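**Checkered floor** (also checkerboard floor, or just "checks" if you're talking to a tile person)

A checkered floor is a floor laid in squares of two alternating colors, so that no square shares a full side with another of its own color. That's the whole definition, and it covers everything from marble entrance halls to the peel-and-stick vinyl in my first kitchen. I've laid four of these floors myself and helped with more than that, so this entry leans toward how they get made and lived with, and goes a bit lighter on palaces.

## Where the pattern comes from

People have been putting dark squares next to light ones for a very long time. The Romans did it in mosaic, churches did it in stone, and by the time Dutch painters were filling their interiors with black and white floors, the look already said "somebody here has money." Some of those painted floors were probably grander than the real rooms. A painter could add marble for the price of a little paint, and the lines were wonderful for showing depth.

Then it got cheap, and I mean that as a compliment! Linoleum arrived in the nineteenth century, and later came asphalt tile and vinyl, and suddenly anyone with a free weekend and a sharp knife could have one. That's how the pattern ended up in diners, barber shops and about half the kitchens I visited as a kid.

## Straight or diagonal

There are two common ways to lay it:

- **Straight**, with the tile edges running parallel to the walls. Easier to cut and less waste, but it shows you every wall that isn't square (all of them, in my house).
- **Diagonal**, with the grid turned 45 degrees. You get a row of triangles along each wall, the room tends to feel wider, and your knees get an extra day of work.

In old stone halls you'll mostly meet the diagonal. I like it in a hallway and find it a bit much in a bathroom, where there's hardly room for the pattern to get going before it runs into the tub.

## Size of the squares

The standard vinyl tile in the United States is 12 inches on a side, and most home floors simply go with that. Small squares look busy and old-fashioned in a nice way. Big ones look calmer, but in a small room you may end up with only a few whole tiles and a lot of slivers, and then it stops reading as a checkerboard at all.

The biggest one I've worked on was the old market room in Bramberg, which took 656 tiles, and that number is burned into my brain because I carried most of them up the stairs. They were Flisteck commercial tiles, the heavy kind, in charcoal and cream. We kept a box of spares in the closet under the stairs, and I'd tell anyone to do the same. Dye lots change. A replacement white from five years later will not be your white.

## Laying one out

Start from the middle. Snap two chalk lines that cross at the center of the room, check that they meet at a true right angle, and lay a dry row out toward each wall before you open any adhesive. If the last tile at a wall comes out narrower than half a tile, shift the line over by half a tile and try again.

Vinyl tiles often have a faint grain, with arrows on the back. Some people run all the arrows one way and some give every other tile a quarter turn. I do the quarter turn — it hides scuffs better — but my sister-in-law's floor runs all one way and looks perfectly good.

The usual mistake is two tiles of the same color side by side. It happens late in the day, near a doorway, when you've filled in from two directions. On a diagonal floor I once found one after the furniture was back in. It's still there, under the bookcase.

## Painted checks

You can also paint the pattern on a wood floor, which is an old country trick and a good one if your boards are too beat up to refinish. Sand, prime, paint the whole floor in the lighter color, wait longer than the can tells you to, then tape off every second square for the dark. I use Lyimo porch enamel and two thin coats of clear on top. It'll wear through by the sink and the back door first, and I think it looks better once it has.

Budget is the big draw here. My painted porch cost me $200 with brushes, tape and a new pair of knee pads included. The same space in Cleltura stone tile was quoted at a number I won't write down.

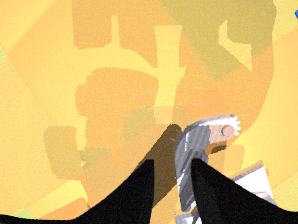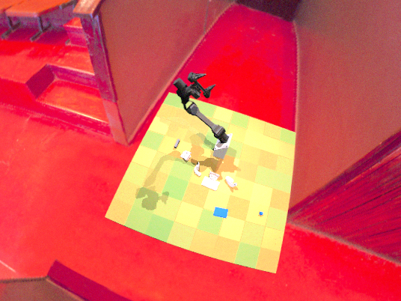
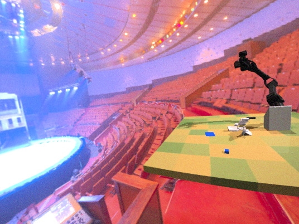

## Color

Black and white is the classic pair, and it's also the hardest to keep clean, with the white showing every footprint and the black showing every crumb. Pairs that sit closer together are much more forgiving. Cream and gray is the safe choice, brick red and tan looks great in an old kitchen, and the greens go in and out of fashion. The olive green and mustard yellow squares in the last picture are the sort of pair I'd happily put in a mudroom, earthy enough to hide a bit of dirt and still different enough that you can read the checks. Before you commit, set a few sample tiles on the floor and look at them in the evening with the lamps on. Yellows especially can change a lot under a warm bulb.

## Care

Sweep more than you mop. Grit is what dulls the surface, on vinyl and paint both. For vinyl, a damp mop and a mild soap will do it, and go easy on the water near the seams. Marble wants a cleaner with no acid in it, so keep the vinegar away. Painted floors just need touching up every December or so, when I'm stuck indoors anyway, and I keep a labeled jar of each color on the basement shelf.

## See also

Parquet; Encaustic tile; Linoleum; Floorcloth; Harlequin pattern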